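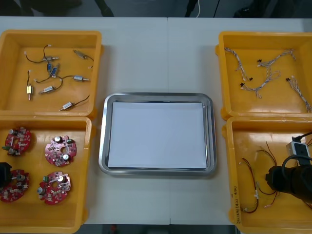 Viewers of the live final of Samir reported that the catch-up copy on Virivetti stopped before the winner was named. The support desk received 249 reports, all concerning the same episode. Reports were divided by the device named in each message and kept apart until every group had been tested, in the manner of the four yellow bins on the white table, with the paper-lined steel tray between them. The groups were television app, web browser, phone or tablet, and Ramier set-top box.

**Ticket status:** Resolved, monitoring
**Opened:** 2023-12-14
**Service:** Catch-up and restart
**Channel:** Bisia
**Priority:** High

### Symptoms

- Playback ends during the last commercial break and returns the viewer to the program page.
- The progress bar shows the episode as complete.
- Viewers who used restart while the show was still on the air saw the full result.
- Subtitles stop at the same point as the picture.

### Log

**Entry 1.** The fault was reproduced in the web browser and on the Ramier box. Clearing the app cache and signing in again made no difference. Viewers should not be asked to reinstall the app.

**Entry 2.** The channel confirmed that the final overran its slot by 600 seconds. The recording window for catch-up is set to the listed end time plus a margin of 180 seconds. The copy was therefore closed while the program was still on the air.

**Entry 3.** The master recording held by Bisia is complete – no part of the broadcast has been lost. A new copy was requested, with the judges' closing remarks and the result included.
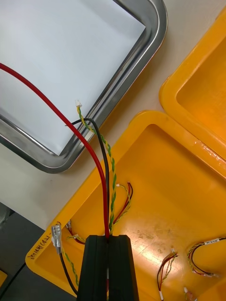

**Entry 4.** The new copy was received and checked from the opening titles to the end credits. Sound and subtitles matched the picture throughout. The old copy was withdrawn from the program page at the same time.

**Entry 5.** Some viewers still saw the short version on the television app. The app had kept the earlier episode length in memory. Closing the app fully and opening it again loaded the correct one.

### Reply approved for viewers

> Thank you for contacting Virivetti. The full final of Samir is now available on catch-up. If your episode still ends early, please close the app, open it again, and select "Play from start." Your watch list has not been changed.

### Open items

- Margin for live finals to be reviewed with Bisia before the next series in February.
- Downloads of the short version remain on some devices until they expire after 3 days. Viewers may delete them and download the episode again.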